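Kitchen Arm Build: Gallery

Sat 22 January

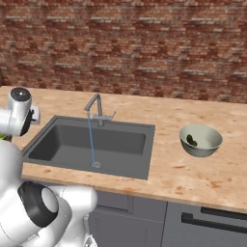 I've been putting together a six-axis arm in the shared workshop at Lorham since last winter, and most of the control work gets tried in simulation before anything moves on the bench. This page collects the kitchen part of the project. I add to it when there is something new to show.

The kitchen model is one I call Damen. It has a sink with a running tap, a long wood-look counter, gray cabinets and a brick wall behind. The white arm is mounted at the left end of the view. The first job is to pick up a small green vegetable and put it in the bowl to the right of the sink. Later jobs use the water.

The brick texture is low quality and I am leaving it that way. A sharper one slowed the renders and made no difference to the planner.

Notes on the setup

The simulator runs on an old desktop under the stairs. A batch is 100 runs, started at night and read in the morning. So far I have logged 684 runs on the pick-and-place job. Of those, 164 stopped early with a joint limit fault, nearly all on the wrist.

The motion planner is Vilela, which I wrote for an earlier arm and have patched many times. It handles the open counter well. It does badly near the faucet, where it likes to swing the elbow wide and come in from the wall side. I added a keep-out box over the spout and that cured most of it.

The water is a plain stream with no splash and no effect on the objects. It can be switched from a script. I wanted it on so that the lever job has something to check against.

Votport is the small program that passes commands from the simulator to the real motor boards. It drops a packet now and then if the USB hub is loaded. A powered hub is on order.

Still to do

Redo the wrist cable run on the real arm.
Print the second set of gripper pads in a softer filament.
Measure the workshop sink and match the model to it.

The bench tests should start in February. The bowl job goes first, with the taps off.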